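Prisum Community Help > Learning & Grasping > General

Why does self-supervised grasping beat my hand-labelled set with the same number of picks?

Posted by mapleservo
21 May 2019

Hi all! I'm working through the Plorneo grasping write-up for a reading group and I've got stuck on the main result, so I'm hoping someone who has run this sort of thing can help.

As I read it, they train two networks of the same size. The first learns from grasps a person marked on still images. The second learns from grasps the arm tried by itself, with each one scored as a success or a failure once the gripper closes and lifts. Same bin, same objects, same training budget. The self-scored one wins on the test objects, and the gap gets bigger on the odd shapes.

I went in expecting the opposite. A person knows where to grab a cup! The arm starts out close to random and spends its first day or so missing things. How do all those failures end up being worth more than a careful human label?

Also, is it fair to run the tests in the same bin they trained in? I'd love to try a small version over the winter, so practical tips are very welcome.

Darius Hodoroagă

Great question, and I had the same reaction the first time I read it. I've been running our copy of the method at the Prultasstead lab since September and I've become a complete convert, so take my enthusiasm with a pinch of salt.

The big thing is that a human label says where a person would grab. Our hands have soft fingertips and a wrist that makes tiny corrections without us noticing, and a two-finger gripper has neither. When I labelled my own images I kept marking the middle of every object, and for shallow plastic things with a rim that's a rotten choice for our fingers. The arm worked out to go for the edge. I never told it that, and I was grinning like an idiot when I noticed.

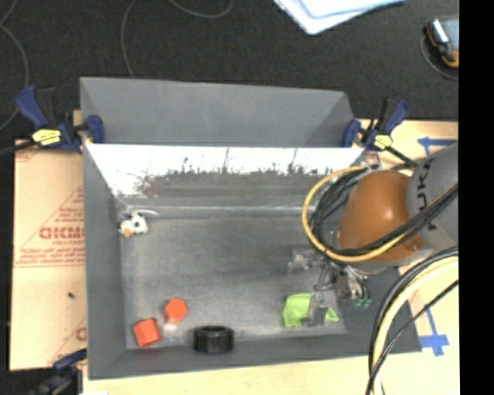
How many grasp attempts do you need before the network is any use?

Our first version that beat a random baseline had 25 hours of attempts behind it, and the curve was still climbing when we stopped. Start with a handful of objects and add more once the success rate settles.

Next, the failures. A hand-labelled set is nearly all positives, and the negatives are usually just random spots nobody marked, plenty of which would have worked fine. With self-scored data each miss is a real miss at a real pose. The near misses are the best of the lot, where one finger lands on top of the object or the lift starts and the thing slides out. You can't get those from someone clicking on pictures, and they're exactly what sharpens up the boundary between good and bad.

Practical stuff, in no particular order. Clamp your bin down and check it every morning, as a small shift will quietly spoil your camera calibration. Mix the shapes: balls, blocks, rings, scoops, anything with a handle. Leave plenty of slack in your cables and hoses at the wrist, then run the arm slowly through its whole reach before you let it loose overnight. Log the gripper width after every close, because that's the cheapest success signal going. Ours called very thin objects a miss for 2 weeks before we changed the threshold, so look through your scores by eye early on.

Have fun with it! Checking the log in the morning is the best part of my day.

gripperfan_ns

just use simulation, way faster. you can do a week of grasps over lunch. contact physics is a bit off but whatever, fine tune after

Ovidiu Pascu

Darius has covered the why very nicely, so I'll stick to your second point about the test bin.

It's fair for the claim they make, which is that the source of the labels matters when everything else is held the same. It tells you much less about a new bin or new lighting. We repeated the comparison with 29 objects the network had never met, giving each model 100 tries, and the self-scored model still came out ahead. Then we moved to a Căpraru tray with a shinier floor and both models dropped badly. The order stayed the same, but the gap was small enough that I wouldn't hang a paper on it.

If you do a small version, put some objects aside before you collect anything and don't touch them until the end. It's so tempting to toss in "just one more" when the arm is doing well! I'd also test with the same starting layout for both models. Take a photo of the pile and rebuild it by hand for the second run. It's a bit tedious, but otherwise one model can get a lucky pile.

On simulation, I like it for a first pass. I'd still want real misses on top of it, for the reasons Darius gave. Please post your numbers when you have them, even if they're ugly.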